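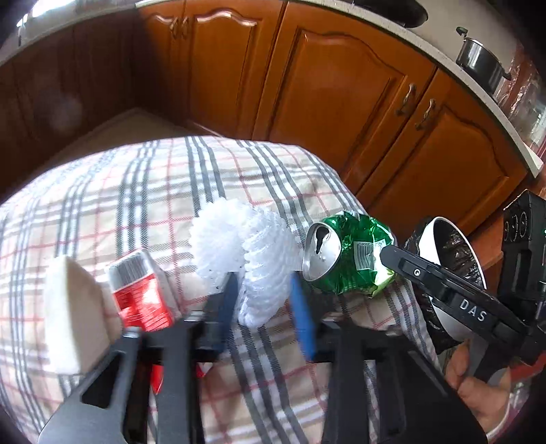
Removing Odors from Fabric, Drains and Storage Areas

Odor in a house or small office comes from a source that keeps releasing vapor. Sprays and scented candles add a second vapor on top of the first. Find the source, remove it, then treat the surfaces that have absorbed the smell.

Locating the source

Close the windows and doors of the room for one hour with the fan off. Go in and check low points first: floor drains, the underside of the sink cabinet, the base of the trash can, the drip tray under the refrigerator. Then check fabric. Press a clean paper towel against each item for ten seconds and smell the towel outside the room. The nose adapts within a few minutes, so take a break in fresh air between items.

Drains

A drain that smells only after a week of disuse usually has a dry trap. Pour in a quart of water. If the smell returns within a day, the trap may be leaking or the vent may be blocked, and that is a plumbing job.

A drain that smells during use has film on the pipe wall. Remove the strainer and brush the first six inches with a bottle brush and dish soap. Flush with hot tap water for two minutes. Baking soda and vinegar foam well but neutralize each other, and the brush does most of the work. Never combine bleach with vinegar, ammonia or any other cleaner.

Table linens and curtains

Cotton and linen hold cooking grease, and grease holds odor. Pretreat with liquid detergent, wait 15 minutes, and wash at the warmest setting on the care label. Skip fabric softener, as the coating it leaves traps residue. Dry completely before folding. Polyester blends may need a second wash with an oxygen-based powder.

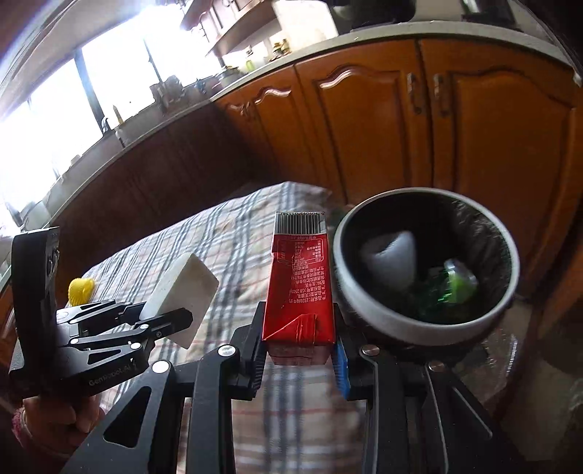
Stundska wrote that two washes did nothing for a set of kitchen curtains until the load was cut in half, and asked whether the machine itself could be the problem.

It can. An overloaded drum does not rinse well. Run the empty machine hot once a month with a washer cleaner, wipe the door gasket, and leave the door open between loads.

Absorbents

Activated charcoal works on most organic vapors in a closed space. It does little in an open room with normal air movement. The Pringate pouches used in our supply closet are weighed when opened and replaced in June each year. Baking soda is cheaper and works mainly on acidic smells such as sour milk. Spread it in a shallow dish, as an opened box exposes very little surface.
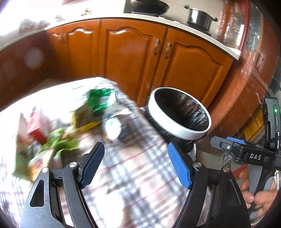
Ozone machines

Do not run an ozone generator in an occupied room. Ozone irritates the lungs at low levels and degrades rubber seals and some plastics. If a contractor uses one after smoke damage, people, pets and plants should be out, and the building should be aired fully before anyone returns.

Humidity

Musty smells in closets point to damp. Put a hygrometer on the floor of the closet and read it morning and evening. Keep the reading below 50 percent. Leave a two-inch gap between stored boxes and any outside wall, and replace cardboard that has been wet.

Page last revised 13 September 2022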